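종이 한 장 펴는 데 오전이 다 갔다

글 라스무스 쿠스크 | 5월 4일 | 읽는 시간 11분
공유 61 · 댓글 3

디저트 가게 계산대 안쪽에 서 본 적 있으신가요? 저는 늘 바깥쪽 사람이었는데요, 이번 호 준비하면서 드디어 안쪽으로 들어갔습니다. 그리고 하루 종일 종이만 만졌어요.

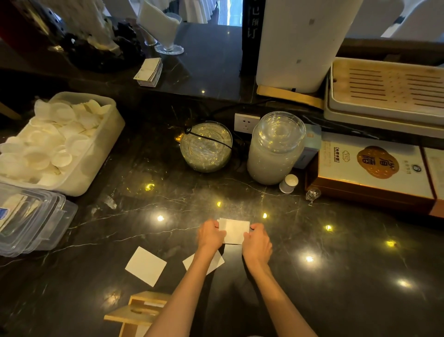

검은 상판 위의 흰 종이

솔직히 저는 반죽을 만지게 될 줄 알았습니다. 앞치마도 새로 샀고, 전날 밤에는 머랭 영상을 세 편이나 보고 잤거든요. 그런데 두세트의 주인 마르구스 매기 씨가 아침에 제 앞에 내놓은 건 네모난 흰 종이 한 묶음이었어요. "오늘은 이거요." 그게 설명의 전부였습니다.

두세트는 골목 안쪽에 있는 작은 가게예요. 컵케이크와 차를 같이 팔고, 선물 상자 주문도 받습니다. 주방은 문 뒤에 따로 있고 포장은 손님 쪽 작업대에서 하는데, 이 작업대가 검은 대리석 상판이라 천장 조명이 점점이 비쳐요. 흰 줄무늬가 가늘게 지나가는 돌이고요. 처음에는 예쁘다고 사진 찍고 난리를 쳤는데, 한 시간 지나니까 이 돌이 얼마나 까다로운 돌인지 알겠더라고요. 먼지 한 톨, 손자국 하나가 그대로 보입니다. 마르구스 씨는 지나갈 때마다 마른행주로 한 번씩 훑고 가요. 말하면서도 훑고 전화 받으면서도 훑습니다.

그래도 흰 종이를 다루기엔 이만한 바닥이 없대요. 검은 바탕에 올려 두면 모서리가 접혔는지, 가장자리가 들떴는지 금방 보이니까요. 예전 작업대는 밝은색 나무였는데 종이랑 색이 비슷해서 저녁만 되면 눈이 침침했다고 합니다. 듣고 보니 저희 집 식탁도 밝은 나무색이네요. 제가 선물 포장을 못하는 게 식탁 탓이었다고 오늘부터 우기기로 했습니다.

일은 단순해요. 종이를 한 장 집어서 상판에 놓고, 양손으로 가장자리를 잡고, 꾹 눌러 폅니다. 묶음으로 온 종이는 끝이 살짝 말려 있어서 그대로 상자에 깔면 가운데가 붕 뜬다고 해요. 그 위에 과자를 올리면 미끄러지고요. 그러니까 펴는 겁니다. 한 장 펴고, 옆에 두고, 또 한 장 펴고.

말로는 이렇게 쉬운데 제 종이는 자꾸 비뚤어졌습니다. 왼손으로 누르면 오른쪽이 들리고, 오른손으로 누르면 종이가 통째로 돌아가요. 편 종이를 옆에 밀어 놨다가 제 팔뚝으로 다시 구긴 게 몇 번인지 모릅니다. 마르구스 씨가 옆에서 보다가 한마디 하더군요. "손가락 말고 손바닥 아래쪽으로요." 네, 그렇게 하니까 되더라고요! 왜 처음부터 말 안 해 줬냐고 물었더니 제가 언제 물어보나 기다렸답니다.

라코프의 300장 묶음

이 종이는 라코프라는 종이 도매상에서 옵니다. 300장씩 묶어서 얇은 띠를 둘러 보내 주는데, 마르구스 씨는 이 띠를 버리지 않고 모아 뒀다가 주문서 묶는 데 써요. 서랍을 열어 보여 주는데 띠가 한가득이라 좀 웃었습니다.

라코프로 정착하기 전에는 인데오 종이를 썼다고 해요. 인데오 쪽이 더 두툼하고 만지는 느낌도 좋았는데, 두꺼운 만큼 접은 자리가 자꾸 벌어졌다네요. 뚜껑을 닫으면 안에서 종이가 슬금슬금 펴지면서 과자를 한쪽으로 밀어 버린대요. 손님이 집에 가서 상자를 열었더니 컵케이크가 전부 왼쪽 벽에 붙어 있더라는 이야기는 꽤 슬펐습니다. 그 손님은 지금도 단골이고, 올 때마다 그 얘기를 한대요.

종이 두께 얘기가 나오니까 마르구스 씨 말이 갑자기 빨라졌어요. 얇으면 기름이 배고, 두꺼우면 벌어지고, 코팅이 들어가면 소리가 시끄럽다고요. 소리요? 네, 소리요. 상자를 열 때 바스락거리는 소리가 너무 크면 과자 봉지 여는 것 같아서 싫대요. 저는 그 자리에서 종이 두 장을 귀에 대고 비벼 봤습니다. 제 귀에는 똑같았는데, 옆에서 아니라고, 오른쪽이 훨씬 시끄럽다고 하니까 또 그런 것도 같고요. 와인 시음할 때랑 비슷한 기분이었어요. 아는 척 고개를 끄덕이는 그 기분이요.

컵케이크 유산지는 왜 늘 쌓여 있을까

작업대 왼쪽의 흰 플라스틱 쟁반에는 동그란 흰 유산지 컵이 수북합니다. 포개진 것도 있고 그냥 굴러다니는 것도 있고, 아무튼 산이에요. 저는 정리 욕심이 좀 있는 사람이라 보자마자 한 줄로 세우고 싶어서 손이 근질근질했어요. 쉬는 틈에 슬쩍 몇 무더기를 가지런히 맞춰 놨는데, 마르구스 씨가 보더니 도로 흐트러뜨리는 거 있죠.

이유가 있더라고요. 유산지 컵은 꽉 포개 놓으면 서로 달라붙어서 한 장씩 안 떨어집니다. 바쁠 때 두 장이 같이 딸려 오면 그걸 손톱으로 떼느라 시간을 다 쓰고, 떼다가 주름이 망가지고요. 헐렁하게 부어 두면 손가락 끝으로 톡 집기만 하면 돼요. 집에서 머핀 구우시는 분들, 한번 해 보세요. 새 묶음을 뜯으면 넓은 통에 와르르 쏟고 손으로 한 번 뒤적여 주기. 저는 집에 와서 바로 따라 했고 아주 만족하고 있습니다. (남편은 부엌이 어질러졌다고 했지만요.)

쟁반 앞쪽에는 투명한 플라스틱 용기가 있고 뚜껑이 쌓여 있어요. 저는 뚜껑 있는 용기만 보면 짝부터 맞추고 싶은 사람입니다. 저희 집 찬장에는 짝 잃은 뚜껑만 모아 둔 칸이 따로 있고, 그 칸 앞에서 저는 자주 작아져요. 마르구스 씨의 해결책은 간단합니다. 용기를 한 가지 규격으로만 사는 것. 예쁜 게 눈에 띄어도 안 산대요. 그게 어떻게 가능하죠? 저는 지난달에도 물방울무늬 통을 하나 샀는데 말입니다.

유리병에 대한 짧은 토론

작업대 가운데에는 둥근 유리병이, 그 오른쪽에는 둥근 유리 뚜껑이 덮인 키 큰 원통 병이 서 있습니다. 둥근 쪽은 연한 색의 알갱이 같은 것이 담겨 있고, 키 큰 쪽은 희끄무레한 회색빛이에요. 저는 이런 투명한 병이 나란히 있으면 그냥 좋습니다. 내용물이 줄어드는 게 보이니까 부지런한 사람이 된 것 같잖아요.

그런데 유리병에 옮겨 담는 일에 대해서는 마르구스 씨와 제 의견이 갈렸어요. 저는 다 옮겨 담자는 파, 마르구스 씨는 매일 여는 것만 옮기자는 파. 집에서 쓰는 재료까지 죄다 병에 담으면 봉지에 적힌 날짜를 버리게 되고, 반년 뒤에 이게 박력분인지 강력분인지 손가락으로 찍어 먹어 보고 있을 거라는 거예요. 제가 딱 그러고 삽니다. 지난겨울에는 베이킹소다를 찍어 먹었고요.

타협안으로 병 밑바닥에 종이테이프를 붙이고 산 날을 적어 두기로 했어요. 옆면에 붙이면 보기 싫다는 제 고집도 살고, 날짜도 남고. 돌아와서 우리 집 병 밑에 다 붙였는데, 문제는 뒤집어야 보인다는 겁니다. 설탕병을 뚜껑이 덜 닫힌 채로 뒤집으면 무슨 일이 생기는지는 굳이 쓰지 않을게요.

상자, 그리고 뚜껑을 닫기 전

오른쪽에는 큼직한 선물 상자가 놓여 있어요. 갈색과 주황 중간쯤 되는 테두리에 크림색 면, 그 위에 붓글씨 같은 짙은 글자가 들어간 둥근 갈색 문양이 찍혀 있습니다. 빨간 글자가 세로로 작게 곁들여져 있고요. 저는 이런 상자를 못 버려요. 할머니 댁 장롱 위에 과자 상자가 층층이 쌓여 있었고 그 안에는 단추, 영수증, 고무줄이 들어 있었는데, 제 장롱 위도 착실하게 그렇게 되어 가는 중입니다.

마르구스 씨는 상자를 꾸미는 데는 별 관심이 없어 보였어요. 리본도 짧게, 스티커도 하나만. 대신 뚜껑 닫기 전에 꽤 오래 들여다봅니다. 종이 끝이 사방으로 같은 만큼 올라왔는지, 종이를 덮었을 때 가운데가 울지 않는지. 그러고 나서 상자를 양손으로 들고 살짝 기울여 봐요. 안에서 뭔가 움직이는 느낌이 나면 다시 엽니다. 제가 싼 첫 상자는 세 번 다시 열렸어요. 세 번째에는 저도 좀 삐쳤는데, 차를 한 잔 주길래 풀렸습니다.

차 이야기를 잠깐 하자면, 뒤쪽 한 단 높은 선반에 크림색 차판이 올라가 있어요. 위가 나무 살로 되어 있어서 물이 아래로 빠지는 그 차판이요. 이런 걸 집에 들일까 말까 몇 년째 고민 중인데, 막상 가까이서 보니 생각보다 자리를 차지하더라고요. 차를 내려 준 건 마르구스 씨고, 저는 물을 흘릴 때마다 닦지 않아도 되는 삶에 대해 진지하게 생각했습니다. 차판 옆에는 나무 받침에 얹힌 길고 흰 원통이 있고, 왼쪽으로 가면 흰 한자가 적힌 검은 표지판이 서 있어요. 그중에 '订' 자가 있길래 저는 괜히 반가웠습니다. 중국어 수업을 석 달 듣고 그만뒀는데, 아는 글자가 나오면 아직도 크게 읽게 돼요.

오후의 손

점심 지나고부터는 손이 좀 붙었어요. 집고, 놓고, 누르고, 옆으로. 말도 줄었습니다. 원래 저는 손으로 뭘 할 때 입도 같이 움직이는 사람인데, 이 일은 이상하게 조용해지더라고요. 라디오에서 뭐가 나왔는지도 기억이 안 나요. 중간에 손님이 들어와서 저한테 얼그레이 컵케이크가 남았냐고 물었는데, 제가 직원처럼 보였다는 게 너무 기뻐서 대답을 못 했습니다. (남아 있었어요. 두 개 사 가셨습니다.)

손끝이 마르는 건 각오하셔야 해요. 종이가 손의 기름기를 다 가져가거든요. 핸드크림을 바르면 종이에 자국이 남으니까 일하는 동안에는 못 바르고, 끝나고 나서야 듬뿍 바릅니다. 마르구스 씨는 에르시데라는 동네 비누 가게의 무향 크림을 쓰는데, 무향이어야 다음 날 종이에 냄새가 안 옮는다고 해요. 저도 나오는 길에 하나 샀습니다. 향 있는 걸로요. 저는 내일 종이를 안 만질 거니까.

집에서 해 보실 분들께

상자에 깔 종이는 상자 바닥보다 사방으로 넉넉하게 큰 걸 고르세요. 저는 딱 맞게 잘랐다가 과자가 상자에 닿아서 기름 자국을 봤습니다. 펼 때는 어두운색 바닥이 좋고, 대리석 상판이 없으면(저도 없습니다) 검은 도마나 짙은 색 쟁반도 괜찮아요. 바닥은 완전히 말려 두시고요. 종이를 누를 때는 손바닥 아래쪽, 가운데에서 바깥으로.

편 종이는 한곳에 모아 두세요. 저처럼 팔 옆에 놔두면 꼭 팔로 깔아뭉갭니다. 작업할 자리보다 종이를 둘 자리를 먼저 비워 놓는 게 순서예요. 그리고 유산지 컵은 헐렁하게, 병 밑에는 날짜, 상자는 닫은 다음 살짝 기울여 보기.

저녁에 가게를 나오면서 마르구스 씨한테 오늘 제가 싼 상자 중에 나간 게 있냐고 물어봤어요. 하나 나갔답니다. 어느 분이 가져가셨는지는 모르지만, 혹시 두세트 상자를 여셨는데 종이 왼쪽 귀퉁이가 조금 더 올라와 있었다면 그건 제 솜씨예요. 맛은 똑같으니 부디 용서해 주세요. 다음 달에는 진짜로 반죽을 만지러 갑니다. 앞치마가 아직 새것이거든요.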